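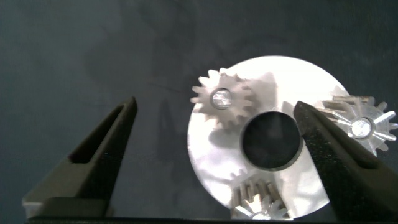

Fig. 1. Gripper over the planetary gear assembly, Cidurness cell.

Unit 3: House rules for the gear bench

Welico Technical Evening Program, Vullodside campus. Read before the lab. Reading during the lab has been tried.

The published safety standards run long and are worth your time. What follows is shorter and covers the mistakes people make here.

Rule 1. Hands stay out of the cell while the arm has power. "It was only paused" is a sentence from the incident log, where it appears 2 times.

Rule 2. Speed limit for teaching is on the card by the pendant. The card wins over your schedule.

Rule 3. Approach from above with the fingers open, and check clearance on both sides before you close. Gear teeth chip, pins bend, and the parts store at Dauda wants form 2825 for every replacement. The form has a box marked "cause." Be brief.

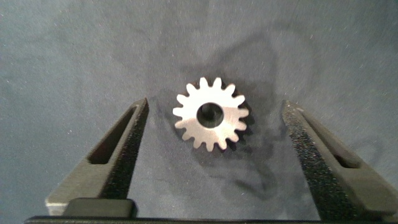 Rule 4. Center the gripper on the part before closing. If one pad touches first, it shoves the gear sideways and your taught position is now a historical record.

Rule 5. Set grip force low and work up. Write down the value that held, and the one that didn't.

Rule 6. Log every change to the program, including the tiny one you made at five to nine. Especially that one.

Last term's class average on the rules quiz was 82. The quiz is open book.

Bring closed shoes and your signed risk sheet to the next session.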